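Notebook, gripper comparison in sim, Friday, November

Picked up where Lilla left off on the kitchen counter set. She had the Rondach gripper running on the mobile base and the Dudás one still failing to load because of a bad mesh path. Fixed the path this morning. The collision mesh was also scaled wrong on one finger, so anybody who pulled the branch before today should pull again.

Aim for the week is to decide which of the two goes on the real arm before we book time at Trurnlow. Same arm, same base, same controller (Gadurar, position mode). Only the gripper model and its finger offset change between runs.

Settings, so I don't have to dig for them later:
Physics substeps: 2
Seeds: 7 per object
Step limit: 2000 per attempt
Friction: left at Lilla's values for both
Grasp direction: top down only

Morning runs, Rondach. The red pepper is easy from above provided the wrist comes in square. When the wrist is off by much, one finger lands on the shoulder of the pepper and it rolls away toward the cutting board. The spray bottle is poor from the top because of the nozzle. I'd drop it from the top-down list and do it from the side once Miklós has the side approach working again. The bowl I skipped.

Tall shaker: fine on all seeds, but slow. The planner takes the elbow a long way around and I don't see why, there's plenty of clearance. Left a note in the tracker.

Afternoon runs, Dudás. Wider opening, shorter fingers. Better on the pepper, no rolling. Worse on the shaker, where the palm touches the cap before the fingers are down far enough to hold anything. Could be fixed with a different offset. Tried shortening the approach and it helped a bit, but then it closes high on the rounded part and slips on the lift. Need a proper sweep of the offset instead of me guessing at numbers.

Two things that cost me time today:

The base marker pose was being read once at startup and never refreshed. If the base settles at all after spawning, every target is out by the same amount. I spent the better part of an hour blaming the gripper. It now re-reads before each attempt. Miklós says the real base had the same bug last winter and the fix was never carried over to the sim side.

Also the log colours for "contact" and "grasp" are nearly the same grey. Changed grasp to green.

Miklós Bognár came by after lunch and looked at the force plots. His view is that the Rondach numbers look too good on anything with a domed top, and that the sim is letting the finger pads conform more than the real ones would. He may be right. The pads are modelled as soft contact and I haven't checked the stiffness against the sample on the bench. Lilla Antal has the sample. Ask her Monday morning, or earlier if she answers email.

Left to do:
Measure pad stiffness on the real sample and put it in both models
Offset sweep for Dudás, shaker and pepper only
Move the bin back to where it was, off the end of the counter, before anybody runs the drop test
Rename the result folders, half of them still say test
Check whether the Gadurar controller is limiting wrist speed near the end of travel, the last stretch of the descent takes roughly twice as long as the plan says

Started the canister set before going home. It's the one I care about most, given what Miklós said about domed tops. The approach is straight down with a pause just over the top, so the pose can be read again before the fingers go any lower. I'm logging palm distance through the pause this time, and the grip force from first contact on. If the pads are too soft in the model it should show in that force curve.
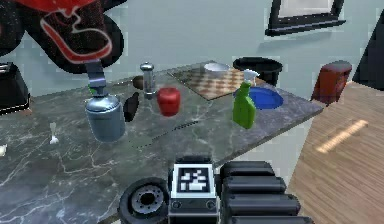 Left it running through the seeds with the log going to the shared drive, and I'll go through the curves when I'm back in.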